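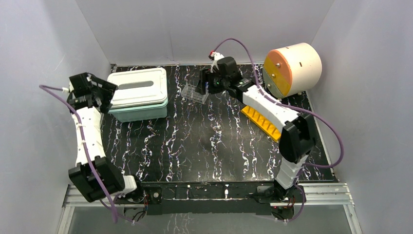

Teaching the arms by hand: your questions answered

I get asked the same things whenever someone new books time on the two-armed bench at Clulden, so I've put the answers in one place. Shout if yours is missing and I'll add it. Last tidied up in November.

Do I need to know how to code?

No. You need two hands and a bit of patience. You hold the pair of leader arms, you move them, and the arms on the bench copy you. The software (ours is called Zerix, and yes, it does look like something from an old office computer) records the joint positions and the camera views while you do it. When you finish a go you press the left pedal to keep it or the right pedal to bin it. I've binned hundreds. Bin freely!

What's the difference between hand guiding and remote control?

Hand guiding means you take hold of the robot itself and push it through the movement. Remote control means you're holding something else and the robot follows. We did hand guiding for our first 3 months and I was quite fond of it, but your own arms end up in every camera view, and the robot then learns from pictures with a great big jumper sleeve in them. With the leader arms you sit well back from the table. Hand guiding is still there in the menu and I do use it for setting start positions.

What are we teaching at the moment?

Handling and tidying small lab things, mainly. The racks are what everybody struggles with, so that's where you'll spend most of your session. There's usually a lidded box on the bench too, and a white cylinder with a coloured end that stays at the back right. Please don't move the cylinder between goes unless your task card says so.

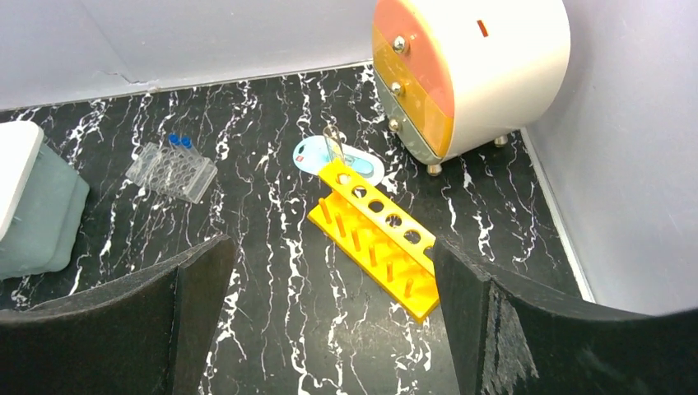 Wrist view, fingers open, with the yellow rack lying at a diagonal between them.

Which camera should I watch?

Whichever one lets you do the job without guessing. I start with the fixed view to get the arm across the table, then switch to the wrist view for the last little stretch. The wrist view feels horrible for the first ten minutes because everything swings when you turn your hand, and then one day it just stops bothering you. If you get queasy, look at the wall and have a biscuit.

One rule, though: don't stand up and peer over the wall into the enclosure. If you can only manage a move by looking at the real table, the robot hasn't got the information you used, and it can't learn the move from that recording. I know it's tempting. I've caught myself half out of the chair more than once.

Why is the clear stuff so hard to pick up?

Because you can barely see it, and the table doesn't help! White veins running all over black are pretty, but a clear rack sitting on top of them more or less melts away. Look for something solid to aim at instead. If there are tubes with blue caps in the rack, use the caps. If it's an empty one, look for the highlights on the edges and come in slowly from above. Going in from the side tends to shove it along the table before you've closed on it.

How many goes do you need for one task?

For a simple one (pick this up, put it there) we ask for 100 good goes, shared out between people. For anything using both arms it's more, and I decide as we go along. Our biggest set so far has 1176 goes in it and I still wouldn't call it finished. You won't be doing all of that yourself. A session is up to 6 people taking turns, and you'd be surprised how quickly the pile grows when someone has brought cake.

Should every go be the same?

The way you do it should be fairly steady, yes. Same arm first, same sort of grip, same end position. Where the things start should change. Shift the rack a bit, turn it, put it nearer the box or further off. If it always begins in the same spot the robot learns the spot, and then you nudge the rack by a thumb's width and the gripper closes on thin air with tremendous confidence.

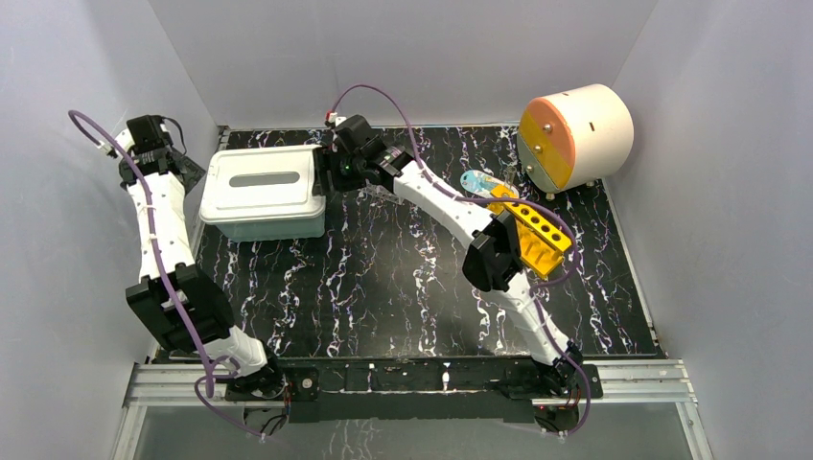 Reading time: 5 minutes

What do I do with the arm I'm not using?

Park it open and out of the way, then leave it alone. A lot of people fidget with the spare arm while they're thinking - I certainly did - and the fidgeting gets recorded along with everything else. The model can't tell that you were only wondering about lunch. If you need both arms on the box, bring one in, get it settled against the end, and only then start moving the other.

Is it all right to pause in the middle?

A short pause is fine. Long ones are a nuisance, as the robot may learn to stop there too, and you get this odd hovering halfway through a job. If you've lost your place, bin it and start again.

I dropped something. Have I ruined it?

Not at all. If you can pick it up again calmly, carry on and keep the go, then tick "recovered" on the card. Those are some of the most useful recordings we get. If it has rolled somewhere you can't reach, or it's gone over on top of something else, right pedal.

What about the cables?

The purple ones run along each arm from the gripper back to the base and they need their slack. Try not to turn the wrist right round in one direction over and over. If you see a loop pulling tight, stop, unwind the same way you came, and tell me at the end. Please don't unclip anything yourself.

My arms ache. Is that normal?

A bit, yes. Drop your elbows, lower the chair, and swap over sooner than you think you need to. Tired people get jerky, and jerky goes are no use to us.

Where do the recordings end up?

On the Lernerari drive, in a folder with the task name and the month. The session sheet has the path. Copy before you log out, and wait for the tick, as the little progress bar fills up well before it has finished copying.

Can I try the finished robot?

Please do! Ask for the "play back" slot at the end of the day, normally from 4 pm. Keep a hand on the stop button and don't expect miracles on the clear rack.

How do I book?

Use the sheet on the Zalewska room page and put your initials against a slot. Morning slots go first. If you can't make it, rub yourself off so someone else can have it.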